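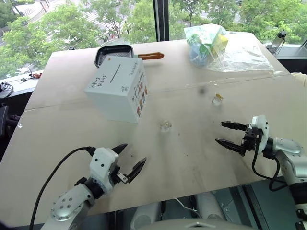
*窗边长桌，白色纸箱与方形煎锅*

# Clillow 长桌物品清单

本仓库存放 Rekville 二楼窗边长桌的物品清单、分类说明和收拾桌子的做法。清单为纯文本，用表格软件或任何编辑器都能打开。最近一次整理在 2022年5月14日，条目共 850 条，其中多数是历史记录，不代表这些东西现在还在桌上。

长桌是公用的。有人在上面拆包裹，有人临时放厨具，也有人拿来摊开零碎东西挑拣。清单最早只是贴在墙上的一张纸，写满以后搬到这里。

## 文件

```
items.csv 物品清单，一行一条
categories.md 分类的详细说明
moves.csv 物品移动记录
places.md 位置名称对照
archive/ 旧清单，只读
```

`moves.csv` 从去年才开始记，更早的移动查不到。`archive/` 里的文件编码不统一，打开出现乱码时换 GBK 再试。

## 字段

| 字段 | 含义 | 必填 |
|---|---|---|
| id | 编号，不重复使用 | 是 |
| name | 物品名称，写大家平时叫的名字 | 是 |
| category | 分类代码，见下节 | 是 |
| place | 位置名称，见 `places.md` | 是 |
| owner | 归谁，公用写 common，不清楚写 unknown | 是 |
| state | keep、move、ask、discard 之一 | 是 |
| note | 备注 | 否 |

name 里写看得见的特征，比如“方形煎锅”“带窄缝的白纸箱”。不要写“那个锅”“老箱子”。材质拿不准就不写，旧清单里把所有透明的东西都写成“亚克力”，后来改了很久。

note 不限长度，但超过 200 字的请放到单独的文件里，在 note 里写文件名。

## 分类

分类共 6 种，代码是一个字母。

- **B** 箱与盒。包括纸箱、收纳盒、带开口的箱子。箱里有东西的，箱子和里面的东西分开登记。
- **K** 厨具。锅、锅盖、铲、夹子。
- **P** 袋装物。整袋登记，不拆开看里面。袋上印的颜色可以写进 name，方便找。
- **S** 小件。圈、扣、夹、帽、散落的透明小片，一只手能抓一把的都算。
- **W** 包装残余。拆下来的薄膜、胶带头、封口条。
- **X** 其他。水瓶、钥匙、线缆等随身或随手放的东西，一般只登记位置，不登记归属。

S 和 W 最容易混。判断的办法是看它原来有没有单独的用处。带颜色的小帽子、小圈归 S，皱成一团的透明薄片多半归 W。仍然分不清的先归 S，state 写 ask，等人来认。

P 类有一条例外：外层的塑料膜如果已经和袋子分开，单独记一条 W。还连在一起的，不要为了登记去撕。

## 位置名称

长桌是两块桌面拼的，中间有一道横着的接缝。`places.md` 以这条缝为界，靠窗的一侧叫“远”，靠人站的一侧叫“近”，再加左、中、右。例如：

```
far-left 远左
far-mid 远中
far-right 远右
near-left 近左
near-mid 近中
near-right 近右
ledge 窗台
side 旁边的台面
```

压在缝上的东西，按占得多的一侧写。箱子经常压缝，写 `far` 或 `near` 都可以，两个人记得不一样时不必改来改去。

左右以面朝窗户站着为准。旧清单里有一段时间是从窗户那头看的，`archive/` 中的左右因此是反的，引用时请注意。

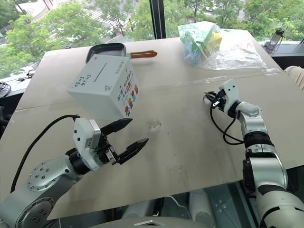 *箱子后面的方形小煎锅，木柄朝右*

## 几件常问的东西

**白色纸箱。** 分类 B，state 为 keep。顶面有窄缝和手写的字，侧面印着一列彩色卡通小人，很好认。箱子可以挪动，挪的时候从底下托。不要在箱顶放东西，尤其不要把袋子搭在缝上。箱子里的内容不归本清单管，请不要为了登记打开。

**方形煎锅。** 分类 K，state 为 keep。锅面带条纹，柄较长，放在桌沿附近容易被衣袖带到。放的时候把柄顺着桌子的长边，不要伸出桌沿。锅的位置默认在 `far-mid`，用完放回去，放不回去就在 `moves.csv` 里补一行。

煎锅有没有配套的盖子，清单里说法不一。旧条目里有一条“弧形透明盖”，后来的条目里没有。目前不做合并，看到弧形透明的东西另开一条，不写成锅盖。

**透明袋。** 分类 P，通常在右侧靠远的位置。桌上可能同时有几只相似的袋子，name 里请写里面最显眼的颜色。只写“塑料袋”的条目会被退回。

**水瓶和钥匙。** 分类 X。公用桌上的钥匙一律不收、不移、不代管。水瓶过夜没人拿的，挪到 `side`。

## 收拾的顺序

收拾一次按 30 分钟安排，时间到了就停，剩下的留到下次。

1. 先看一遍，不动手，把和清单不一致的地方记下来。
2. 挪大件。箱子和锅归位，让桌子中间空出来。
3. 收袋子，靠右放好，袋口朝里。
4. 捡小件。从远侧往近侧捡，捡完一件放一件，不要攥在手里凑一把。
5. 收包装残余。胶带头粘在桌面上的，用指甲从一角慢慢揭，揭不动就留着。
6. 擦桌面。桌面是哑光的，划痕擦不掉，不用反复擦。
7. 更新 `items.csv`，当天提交。

第 4 步最花时间。透明的小片在米色桌面上不容易看见，把头放低，借着窗户的光找会快一些。接缝里也要看，薄的东西会立着卡进去。

如果只有一个人收拾，第 2 步里太大的箱子可以不动，绕开擦。

## 小件怎么放

小件盘分四格：圈、扣、帽、其他。每格放满之前不倒换。圈类竖着不稳，平放即可。金色和银色的圈不分开，按大小分。

小件盘放在 `side`，不放在长桌上。早先放在长桌上的时候，盘子本身经常被当成要收的东西收走。

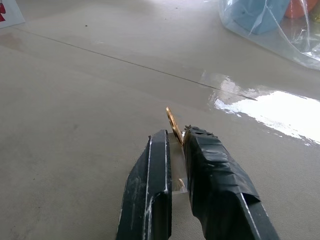

Hatsue Kinoshita：圈那一格我建议再隔一道。细的圈和粗的混在一起，找细的时候总得把整格倒出来，倒一次就掉几个。另外登记的时候请写清楚是整圈还是带缺口的，我在 Maruyama 那边对过旧清单，两种都写“圈”，根本对不上。

按这条意见，S 类的圈从本版起在 note 里写 `closed` 或 `open`，看不清接口的写 `unclear`。旧条目不回头补。小件盘加隔板的事还没有定，先用折起来的硬纸片挡一下。

颜色写看到的颜色，例如“金色”“偏铜色”。不要写“铜圈”“黄铜圈”，除非包装上写明了材质。

## 提交修改

直接改 `items.csv`，一次提交只动一个分类。提交说明的格式：

```
[分类代码] 位置：做了什么
```

例子：

```
[K] far-mid：煎锅归位
[W] near-right：收走一张薄膜
[S] near-mid：新增小圈两条，state=ask
```

编号取当前最大值加一。删除条目时不要删行，把 state 改成 discard，原编号留着。两个人同时加条目撞了编号，后提交的人改。

扔东西之前 state 必须先经过 ask。W 类除外，可以直接扔。食品类的袋装物不管有没有写归属，都要先问。

合并由 Isamu Kikuchi 处理，一般隔天看一次。急着要改的，在提交说明最后加 `!`。

## 已知问题

- 一部分条目的 owner 是 unknown，时间太久，已经问不出来。
- Ziltow 那批搬过来的东西没有单独标记，混在 B 和 K 里。看 note 里有没有字母 Z，没有的话就分不出来了。
- `moves.csv` 里同一只袋子可能有几个编号。袋子换了位置后，有人当成新袋子登记。
- 桌面上的淡色和深色印子有几处曾被登记成小件，已全部改为 discard。
- `ledge` 上的线缆缠在一起，没有逐根登记，只占一条。
- X 类的更新不及时，水瓶的位置基本不可信。

## 不在范围内的东西

窗户、窗台本身、墙面和椅子不登记。长桌底下的东西也不登记，那里归另一份清单，文件不在本仓库。

## 后续

7 月重新核对一次 B 类和 K 类，S 类看情况。核对期间 `items.csv` 暂停修改，新出现的东西先写在桌边的便条上，核对完再录入。

`categories.md` 里 W 类的说明比本文件旧，两处不一致时以本文件为准。

## 使用

清单可以复制、修改，用在别的桌子上也行。位置名称是按这张桌子的接缝定的，换了桌子请重写 `places.md`。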